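水龙头里的水从哪儿来,又去哪儿了?

文/Els Nijs 11月

早上起来,刷牙,拧开水龙头。哗——水来了。
你有没有想过,它昨晚住在哪儿?

先说答案:住在管子里。管子后面还有管子,再后面是水塔,是水厂,是河,是雨。今天就倒着走一遍。走快点,东西多。

一、水为什么会自己跑出来

水龙头里没有小马达。也没有人在墙那边推。
推水的东西叫“水压”。

做个小实验。找个空塑料瓶,下面扎两个洞,一个高一个低(扎洞请大人来)。用手指堵住,灌满水,放到水池里,松手。
看哪个洞喷得远?低的那个。
因为它上面压着的水更多。水是有重量的!你游泳潜下去耳朵会胀,也是这个道理。

所以很多地方要修水塔。把水先抽到高处存着,它就老想往下走。一路往下,钻进大管子,钻进小管子,最后挤在你家水龙头后面排队。
龙头一开,排头的冲出来,后面的跟上。

我们镇的水塔在Brundska山坡上,圆圆的,像个大蘑菇。我小时候以为里面住人。没有。里面就是水,黑漆漆的,盖得严严实实,不能见光,见光会长绿藻。

楼太高怎么办?水塔的劲不够了,爬不到顶楼。那就在楼里加水泵,一段一段往上送。住高楼的小朋友,停电的时候有时候也会停水,就是泵歇了。

二、龙头里面有什么

老式龙头,里面有根螺杆,头上一块小橡皮垫。往右拧,橡皮垫压下去,堵住。往左拧,抬起来,放水。
拧不紧、滴答滴答?多半是橡皮垫老了。换一块很便宜的。

新式的是一根把手,抬一抬、转一转。里面是两片瓷片,磨得特别特别平。每片上有孔。孔对上孔,水就过;错开,水就停。左右转呢,是在调热水和冷水各放多少。

龙头嘴上还有个小网。摸摸看。它把空气混进水里,水就变得软软的,不乱溅。有时候网里会卡小沙子和白白的水垢,水流就歪了。拧下来泡泡醋就好,叫大人一起弄。

三、盆子上为什么有个小洞

很多洗手盆,龙头下边有个小洞或者一条小缝。不是放肥皂的!也不是给小虫子住的。
它叫溢水口。

想一想,你把塞子塞上,开着水,然后跑去找袜子,忘了。水涨啊涨,涨到溢水口那么高,就从那儿溜走,流进盆子夹层,再流到下水管。地板得救了。

不过它很窄,水开太大它来不及排,还是会漫出来。所以别指望它,人走水关。
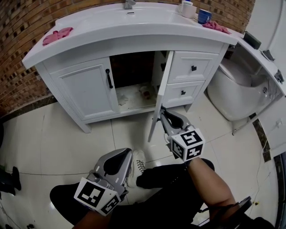
Goossens听完不服气,说他家厨房的水池就没有溢水口,难道厨房不怕淹?问得好。有的厨房水池有,有的没有,看做水池的厂家怎么设计。没有的,就更得盯着点了。

四、水下去以后,先碰到一个弯

盆子底下那根管子,大多不是直的。要拐个弯,像字母S,或者像躺着的P。
为什么要弯?直的不是更快?

直的会臭。
下水道里又黑又湿,有很多细菌在吃脏东西,吃着吃着就放出臭气。气很轻,会顺着管子往上钻,钻进你家。
有了弯就不一样,弯的最低处总会留一小口水。水把路堵住,臭气过不来。新的水来了,把旧的顶走,自己留下继续站岗。这个叫“水封”。

放假出去好久,回来一开门,咦,怎么有股味儿?弯里那口水蒸发光了。放点水下去,等一会就好。

还有,戒指、小珠子掉进去别哭。它们重,常常就躺在弯底下。马上关水!别再冲!叫大人在下面放个桶,把弯管拧开找找。我的一颗牙齿就是这么捡回来的,真的。

五、马桶也有弯

马桶的弯更大,做在瓷里面,从旁边看有时候能看出那个鼓鼓的形状。
按一下,水箱里的水一下子全冲下来。弯里灌满了,水往那边一翻,后面的就被拽着走,一口气吸光。这叫虹吸。最后咕噜一声,是空气进去了,虹吸断了,停。

(有的马桶不靠虹吸,直接用水冲下去的。声音大一点。)

水箱里有个浮球,或者浮筒。水少了它往下沉,进水阀打开。水满了它浮上来,把阀门关上。没有电,自己就会管自己,厉害吧。
要是一直听见嘶嘶的声音,就是没关严,在偷偷漏。怎么查?往水箱里滴几滴食用色素,先别冲,等一会儿看马桶里变没变色。变了就是漏了。告诉家里人,一个晚上能漏好多。

什么能冲?三样:大便,小便,卫生纸。
湿巾不行。写着“可冲”的也最好别冲。棉签不行,头发不行,小汽车不行(有人试过)。金鱼也不行,求你了。

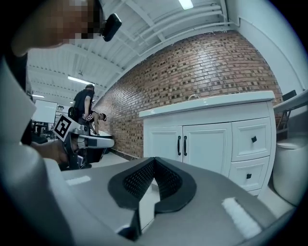
再往后水就出了家门。横着走,慢慢下坡。街底下的大管子接着各家的小管子,越走越粗。你看路上的圆铁盖子,有的下面就是它。人可以下去检查,但你千万别去踩松动的盖子。

六、油是坏蛋

厨房里炒菜剩的油,热的时候是稀的,倒下去很顺。可是管子里凉啊。有些油一凉就凝住,贴在管壁上。今天一点,明天一点,再粘上湿巾,越粘越大,最后变成一大坨,硬得像石头。大人管它叫“油脂块”。
工人要穿着厚衣服下去,一点一点敲掉。又臭又累。

怎么办:油放凉,倒进旧罐子,盖好,按你们那儿的规定扔。盘子先用纸擦擦再洗。

七、脏水厂一日游

我们这边的污水厂在Vistano,走路去要好久。我去看过。捂着鼻子看的。

第一步,过筛子。大铁栅栏拦住树枝、塑料袋、湿巾(又是你)。
第二步,慢慢流,让沙子沉下去。
再到大池子里停着,脏泥沉底,油浮在上面,有个大刮板转啊转,把它们刮走。
然后是我最喜欢的:请细菌吃饭。往池子里吹空气,咕嘟咕嘟冒泡泡,细菌有了空气就使劲吃,把溶在水里的脏东西吃掉。吃饱了抱成团,沉下去。水就清了好多。
有的厂还要再过滤、再消毒。

完了以后放回河里。注意,这个水还不能喝!河水要喝,还得去自来水厂再洗一遍澡:加药让小脏东西结成团、沉淀、过沙子、消毒。然后送去水塔。
然后又到你家了。

八、那雨呢

太阳晒着海、河、湖,水变成水汽,飘上去。高处冷,变成小水滴,挤在一起就是云。太重了掉下来,下雨。雨流进河里,渗进土里。
地球上的水就这么转来转去,转了很久很久。你今天刷牙的水,说不定恐龙喝过。它也尿过。嗯。

九、回家可以试试的

刷牙的时候关上龙头。刷完再开。
拿个杯子接在滴水的龙头底下,睡前放,早上看。
找一找家里的总水阀在哪儿,问大人,记住。万一管子爆了,关它!
在水池边听一听:水刚走完的时候,那个咕噜声是从哪儿来的?(提示:空气。)

问题写在纸上寄给我,我下回在回答。下回讲肥皂,为什么它能把油带走。

读者留言

Clesel:我做了瓶子实验,低的洞真的喷得远!!我妈的拖鞋湿了。

小米粒:请问冬天管子会不会冻住呢
Els Nijs 回复:会的。水结冰会变胖,把管子撑破。所以水管要埋得深,露在外面的要包起来。

豆豆爸:第七节“脏水厂”应该写“污水处理厂”吧?另外“下回在回答”是“再”。孩子看得很开心,晚上去摸了每个龙头的小网。

匿名:恐龙那句我读给全班听了

联系我们 | 版权所有,转载请注明出处 | 返回顶部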